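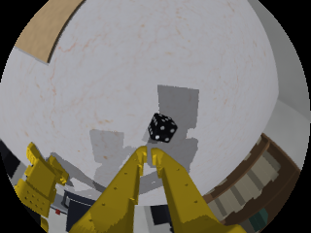
Issue 34 | Page 178

The Long Way Around the Board

I grew up in a house where games came out when the power went off. We had one battered box of them on top of the fridge, and every winter, usually in February, some storm would knock out the lines and down it came. I was terrible at all of them. I still am, and I still can't walk past a shelf of board games without picking something up and reading the back.

So when my sister-in-law mentioned that the old feed store in Coughlan had turned into a game library, I was in the car before lunch. It's called Porkaden (I never did get a straight story on the name) and it has over 3000 games, floor to ceiling, with a rolling ladder I was told very kindly not to ride. You pay a few dollars at the door, you pick a box, you sit down. They'll bring you a grilled cheese if you ask.

I'd planned on an hour and stayed until closing! Part of that was a trading game called Irnunero, which has a rule book the size of a church hymnal and a map full of tiny rivers. Two retired nurses at the next table took pity on me and explained the fishing rights, twice. I lost to both of them anyway, by so much that one of them checked the math.

What I like about losing at a table is how quickly it stops mattering. Lose at something on my phone and I sulk and hit replay. Lose to people who are passing you the pickles and you end up talking about their knees, and the price of eggs, and whether the bridge at Imener is ever going to reopen. By the third round I knew more about those two women than I know about my own neighbors – and I've lived next to my neighbors for years.

And I do love a roll. Strategy people get sniffy about luck, but I need it. It's the only thing that ever lets me beat my brother.

I went home with a used copy of something with sheep in it, four dollars, one sheep missing. We've been using a dried lima bean. My daughter has named the bean and insists on playing it every time, and last night the bean won.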